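I've been putting off writing this one for weeks because every time I sit down to do it I end up arguing with somebody in the comments about ISO numbers, and I don't have the stamina for that at my age. But it's May 28, 2021, it's bucketing down outside, the soccer's been cancelled, and the kettle's on. So: house rules for teaching robots by hand, and why I reckon most of us are a bit slack about them.

A bit of background on where I'm coming from. I spent a good chunk of my working life around big caged arms, first at Brondent and then at a packaging outfit where the fence was bright yellow and you did not go through the gate without your padlock on the board. Mine was number 15. I can still feel it in my pocket. The rules there were written by people who'd seen what happens when there are no rules, and as grumpy as we all were about them, you never had to wonder what you were supposed to do next.

Then I drifted over to the demonstration side of things, where a person holds the gripper and does the task, and the robot learns from the recording later on. Lovely work! No fence, no padlock, no two-tonne arm swinging past your ear. And, as far as I could tell on my first day, no rules whatsoever. Everyone had their own way. One person started each recording with the jaws open, another with them shut, another with whatever they happened to be doing at the time (I was the third one, sorry).

Mawuli Dogbe was the first to put something on paper. He called it the Vasberg sheet, after the street his flat was in, and it was one page, both sides, in a font so small that I had to take my glasses off to read it. I've still got it stuck inside the pantry door. Half of it is out of date and I wouldn't swap it for anything.

The bit that's held up best is what he called "one thing, one home". Before you press record you decide where each object lives and where it's going. Into the box, or out of the box, pick one. If you change your mind halfway you stop and start a new take. It sounds so obvious that I rolled my eyes at it, and then I went back through my own recordings and found one where I'd picked up a glue stick, carried it over to the box, thought better of it and put it back where it came from. What on earth is a robot meant to learn from that? Dithering, I suppose.

The second rule is about grip. Take the thing by its sides, square on, and hold it long enough that the picture settles before you move off. Halima Wanyama is very strict on this and she's right. Slippery little items are the real test, anything glossy or round, because you can get away with a sloppy pinch on a cardboard carton and you can't on something smooth.

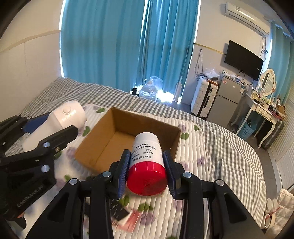
Pads on both sides of the little red-capped container, the open box just behind.
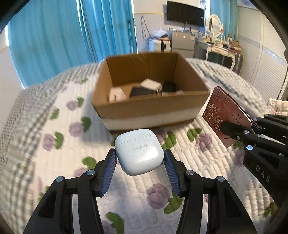 Do you need a written procedure if there are only two of you doing the recording?
Write one, even if it's half a page. Two people who agree out loud on a Monday sort of way of doing things will have drifted apart by the end of the week, and neither of them will notice. Put down how a take starts, how it ends and what makes you bin it. Add the date whenever you change a line.

That question turns up in my inbox more than any other, which is why I've given it its own spot. The follow-up is usually "fine, but what goes on the half page?" and I'll tell you what's on ours at the moment, with the warning that Ineke Jacobs has a red pen and is not afraid of it.

Start and finish. Jaws open, nothing held, a pause. Do the task. Jaws open, nothing held, a pause. If you've got a person on each hand, or one person working both, the two grippers get the same treatment. We argued over whether the pause should be counted aloud and decided against it, mainly because Sebastião counts very fast.

Names. Every take gets the task name, the person's initials and a number, in that order, every time. I once lost a whole afternoon to a folder where somebody had called everything "final". There were several finals. There was a "final good". We use a tool called Shemweta for the labelling now, which is clunky and has an awful colour scheme, but it won't let you leave the name blank and that alone has paid for it.

Bad takes. This is the one where people get cross with me. My view is that you keep a bad take and mark it bad. You don't delete it. Adhiambo Magesa's view is that a dropped object is data too and shouldn't be marked bad at all, only marked "dropped". We went back and forth over that for most of a lunch and I've come around to her side of the table, more or less. A fumble followed by a proper recovery can be the most useful thing you record all day. A fumble followed by a human hand swooping in to help is rubbish, and you flag it as such.

Which brings me to hands! Keep your spare hand out of it. If the task is meant to be done with grippers then it's done with grippers, start to end. I know it's tempting. You can see the thing is a whisker off and you could nudge it with your pinky and nobody would be any the wiser, except that the camera sees your pinky perfectly well. Put it back and go again.

Privacy is the part I'd most like people to pinch from us. A wide lens on a gripper takes in a lot more than the job. Walls, shelves, whatever's on top of the fridge, the lot. Ask whoever lives or works in the place, get a yes in writing, and tell them exactly who gets to watch the footage. Then have a look around at the height of the gripper (crouch, your knees will forgive you eventually) for letters, prescriptions, family photos, screens that are switched on. Our sheet has a line for it with a box to tick, and the box has to be ticked before the first take, not filled in on the bus home. If somebody changes their mind later, their recordings come out. No grizzling about how many hours went into it.

On the safety side, I'll concede it's a gentler world than the one with the padlocks. But a gripper has linkages, and linkages have gaps, and a finger will find a gap. Long hair tied back, sleeves up, lanyards off. Check the pins and the pads before you begin and again after lunch. A worn pad changes how things sit in the jaws, and you can end up with a morning's worth of takes that don't match the afternoon's. I also like a proper break every 52 minutes. Why 52? Somebody set a timer wrong at Zelleck years ago and it turned out to suit everyone, so it went on the sheet, and there it stays. Your wrists will thank you. Mine didn't get the chance and I've got a brace in the drawer to show for it.

As for the formal standards, yes, read them. Please don't write to me saying I'm against them. The industrial robot ones are worth your time even if you never go near an industrial robot, purely for the way they make you think: what could go wrong, how badly, how often, what have you done about it. What they won't do is tell you how to pick up a set of earbuds off a bedspread so that the recording is any use. For that you need people who've done it, and their scribbles.

My own draft ran to 185 lines at one point, if you can believe it, and not a soul read past the first screen. Ineke went through with the red pen and what came back had four headings: before, during, after, and who to ring. I was put out for a good day and a half. Then I used it, and it was so much better that I had to send her a cake. (Lemon. She said it was dry.)

If you've got your own sheet, I'd love to see it, particularly if it has anything sensible to say on swapping operators halfway through a batch. We still haven't sorted that one. Mawuli says new person, new batch. Halima says that's a waste of a perfectly good set-up, and just put the initials in. I've written both down in pencil for now, and the kettle's gone cold again.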